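3.2 Wall-hung storage and retrieval time

The second part of the study dealt with small items kept above the work surface. In the first part (Section 3.1) all consumables were held in drawers, and the time between a request and the item reaching the bench was recorded for each of the 527 requests logged at the Arnov site. In the present part the same stock list was moved to open or semi-open holders fixed to walls and rails, and the log was repeated at Arnov and at the smaller Erkis workshop. Staff were not told which items were of interest. The stock list was frozen in January and no new item types were added until the second log was closed.

Holders were grouped by two properties: how much of the content can be seen from the normal standing position, and how the holder is attached. For visibility we used three classes. Class A holders have open sides, such as wire grids with wide spacing. Class B holders have perforated or mesh sides, through which color and general shape can be made out but print usually cannot. Class C holders have solid sides and must be looked into from above. For attachment we separated holders that hang from hooks and can be lifted off in one movement from holders that are tied, screwed or clamped in place. The two properties are independent, and all six combinations were present in at least one of the workshops, although solid holders on hooks were rare at Erkis.

Mesh and grid holders made up most of the wall stock. Figure 4 shows a white mesh basket clipped by hooks to a horizontal rail, and a black wire-grid basket held to a diagonal rail with zip ties.
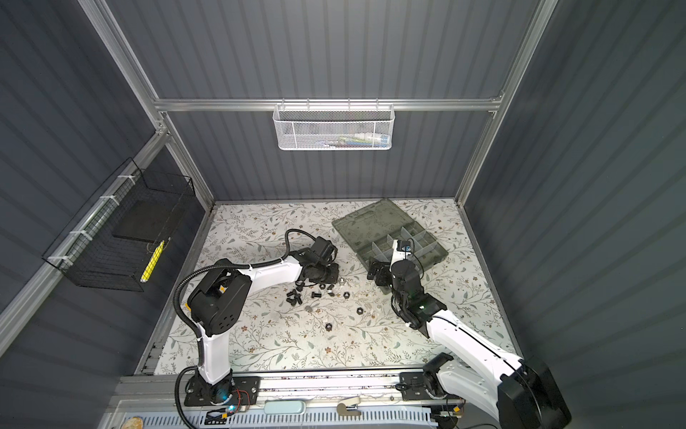

Figure 4. Hooked mesh basket (class B) and tied wire-grid basket (class A).

Sharon Kashindye objected, on reading an earlier version of this section, that the two properties should not be treated as independent in practice, as people tend to tie down the holders they use most and leave the others on hooks, so that any effect of attachment on retrieval time may be an effect of frequency of use. The objection is fair. To meet it, we split the stock list at the median request count and ran the comparison again within each half. The direction of the result did not change in either half, but the difference between attachment types in the low-use half was no longer large enough to be separated from the variation between workers. We therefore report attachment as a secondary factor only.

Visibility gave a clearer result. Items in class A and class B holders were retrieved faster than the same items in drawers, and the gain was largest for items requested less than once per shift. For items requested many times per shift the gain was close to zero – workers knew where these were kept and did not search. Class C holders performed no better than drawers at Arnov and slightly worse at Erkis, where several were hung above shoulder height.

The difference between class A and class B was small and depended on the item. Tubes and packets with distinct colors were found equally fast in both. Items that differ only in printed size, such as blades and seals, were found faster in class A. Adding a label of the Undemach type to the front of a class B holder removed most of this difference, provided that each holder carried one item type. Where two or more types shared a holder, labels had no measurable effect.

Errors were counted separately. An error was any case in which a worker brought the wrong item to the bench or returned an item to the wrong holder. Of the 175 errors logged in the second part, 109 were returns. Return errors were concentrated in shared holders and in holders that had been lifted off and put back at a different point on the rail. This last group is of some interest, as it is the only finding for which hooks were clearly worse than fixed attachment. Marking the rail at the correct position was tried at Erkis during the final weeks of the log, but too few moves took place in that period to allow a test.

Two limits should be noted. First, neither workshop stored more than 800 item types, and the results may not carry over to larger stocks, where search between holders is likely to take up more of the total time than search within them. Second, restocking was done outside working hours at both sites and was not timed. Deep mesh holders are slower to restock in order of expiry date than drawers are, and a full comparison of cost would have to include this. The effect of mounting height is treated in Section 3.3.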